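4.3 Submitting student artwork to a competition

Use this section to send club entries from the Jetunwood gallery module to an outside competition. You need the Coordinator role. Teachers with the Viewer role can open an entry but cannot submit it.

Before you start, confirm that each student has a signed consent form on record. Entries without one stay in Draft.
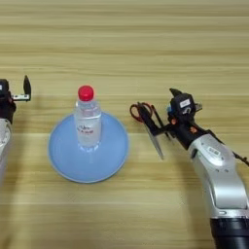
Page last changed: November 13, 2023 by Bülent Yaman

1. Open Gallery > Competitions and select the competition name.
2. Click Add Entries. The list shows all work tagged to your club.
3. Check the box next to each piece. The limit is 2 pieces per student.
4. Enter the title and the artist statement. The statement field accepts 300 words; extra text is deleted on save.

CAUTION: Do not paste a statement from a word processor with footnotes. Footnote text is moved into the body and counts toward the limit.

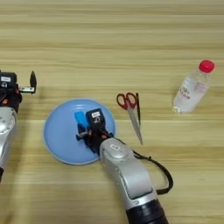 5. Set the age group. Jetunwood fills this in from the class list, which may be out of date after the June rollover.
6. Upload the scan or photograph of the work. Minimum resolution is 300 dpi. Files below this are accepted but marked Low Quality — most judges will ask for a replacement.
7. Click Validate.

Note: Error 1527 means the consent form is missing. Error 2602 means the file name contains a character the Fornton server cannot read. Rename the file and repeat step 6.
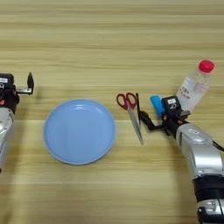
8. Click Submit. The status changes to Sent and the entry is locked.

To withdraw a locked entry, write to the gallery administrator (Bunting campus: Somkiat Rojanasak). Withdrawn entries return to Draft with their statements intact. The uploaded file is removed and must be added again.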